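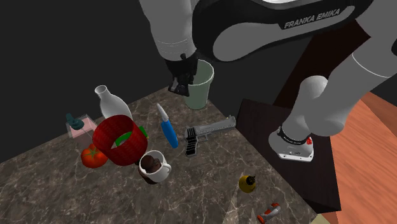 Asunto: Re: [turnos-almacen] Los brazos y el puesto de recogida

Escribo rápido que entro en nada. Contesto solo a lo de los puestos, lo del comedor otro día.

El 29 de marzo de 2020 se escribió en esta lista:
> Compañeros, Werkora confirma que la línea de artículos sueltos
> pasa a brazo robot después del verano. Dicen que no sobra gente,
> que se «reubica». En Rudow son 12 puestos. ¿Alguien sabe qué
> significa reubicar? ¿Y el plus de noche?

A ver. En Sauerland ya lo tienen desde diciembre y pregunté allí. Lo que me cuentan:

- Coger vasos, tazas, botellas, cosas sueltas de menaje: eso lo hace el brazo. Lo blando y lo que viene enredado sigue siendo a mano.
- El que antes recogía ahora vigila dos celdas y resuelve atascos. Menos espalda, más pantalla. Y mucho rato solo, de esto se quejan bastante.
- Objetivo por turno: antes unas 2000 piezas, ahora 3156 contando las del brazo. Si el brazo se para, el número no baja. Esto hay que hablarlo ANTES de firmar nada.
- Formación: una mañana. Poco, la verdad.

El plus de noche lo perdieron al cambiar de categoria, nadie lo vio venir porque estaba en el anexo. Leed el anexo!!

En Plindham creo que negociaron otra cosa, no tengo el papel. Si alguien lo tiene que lo mande a la lista, no a mi correo que esta lleno.

Yo pediría por escrito: categoría, plus, y quién responde cuando la pinza rompe género. Lo demás se puede ver luego.

Me voy, sigo en la pausa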